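Zaltura Bench Cell
Stationary pick-and-place cell for light kitchen and packing work

Overview | Specifications | Task status | Ordering | Support

The Zaltura Bench Cell is a single-arm unit for repetitive handling on a fixed counter. It picks parts from known positions, places them on a tray and signals when the tray is ready to be taken away. It is sold to canteens, training kitchens and small packing rooms. It is not sold for home use. The section on task status gives the grounds for that.

Specifications

Supply: single phase, standard wall outlet
Mounting: counter or bench, four bolts
Gripper: two-finger, parallel, padded tips available
Arm payload with gripper fitted: 1,799 g
Part presentation: upright slotted racks, left and right of tray
Rated cycles between gripper services: 4,000
Programming: hand guiding or tablet
Stored routines: 248
Noise: suitable for a staffed room

Task status

Buyers ask whether the cell can do chores. The table used in earlier versions of this page gave a yes or no for each chore and caused support calls, so it has been replaced with the notes below. They were compiled by Milagros Rivadeneira from bench trials at our Brerness workshop and apply to software released after March.

Stacking and assembly of firm parts. Ready. Parts must be of known size and start in a rack or fixture. Soft or irregular layers are accepted if the layer beneath is flat.

Loading a tray or carton. Ready. The tray must sit against a stop. If the tray moves during a routine, the routine has to be restarted from the first step.

Sorting cutlery. Partly ready. Forks and spoons separate well when spread out. Nested spoons are often picked as one piece. A person should check the result.

Wiping a counter. Partly ready. The arm will follow a wiping path on a clear surface. It does not judge whether the surface is clean, and it will not move a cup out of the way.

Folding towels. Not ready. One towel laid out square can be folded in half. A towel from a pile can't be relied on.

Washing dishes. Not ready, and not planned for this model. The arm is not sealed against spray.

Clearing a table after a meal. Not ready. Positions are unknown, items overlap and some of them break.

The general rule is that the cell works where the chore has already been tidied into stations. Most shop-floor work meets this rule or can be made to meet it. Most housework does not.

Assembly work at the tray

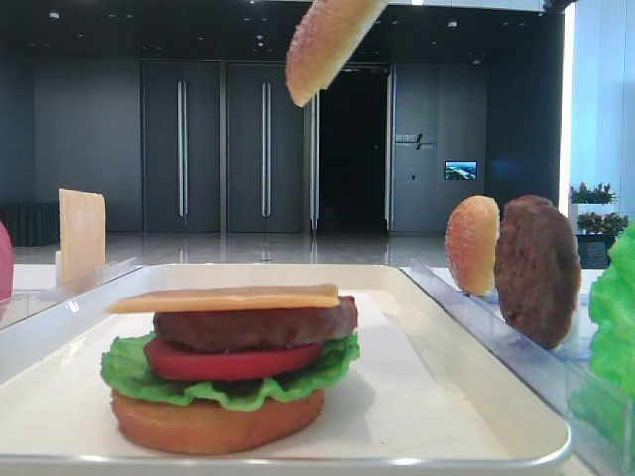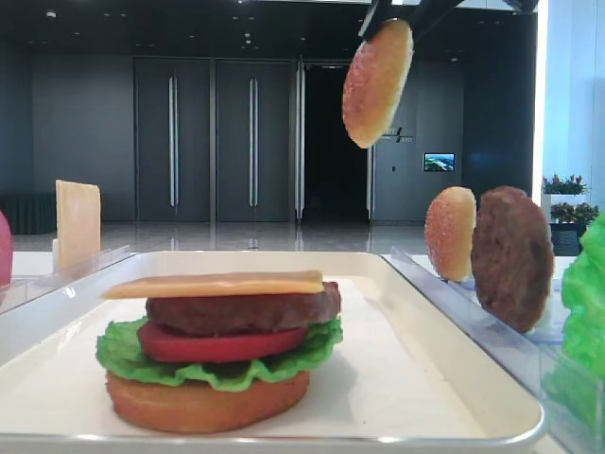 Racks account for most of the reliability of a Bench Cell routine, and they should be specified before the arm is ordered. An upright rack leaves the top edge of each part free for the fingers and fixes its angle, so the camera has less to resolve. The cost is an extra motion. A bun top that starts on its edge has to be turned before it can close a stack, and with a cheese slice overhanging the patty there is little margin for brushing the layer below on the way down. We advise a slow final approach for closing parts, set separately from the travel speed. Model food is suitable for setting up these routines. Real bread varies in height from one batch to the next and compresses under the fingers, so grip width should be set again with the actual product before the cell is put to work.

Racks

Clear and opaque racks are supplied by Akgül to our drawings. Slot width is cut to order. Clear racks are easier to inspect for crumbs but can produce highlights that confuse the camera under strong side light. If the counter faces a window, choose opaque or fit the shade kit.

Food contact

Padded fingertips are replaceable and should be changed for each food group. The standard fingers are not approved for contact with unwrapped food.

Ordering

Lead time depends on rack drawings. Send part dimensions and one sample of each part to Cristóbal Toledo at the Brerness workshop. Routine setup is quoted separately. Sites that already own a Breltutari controller may order the arm without one.

Page revised 12/20/24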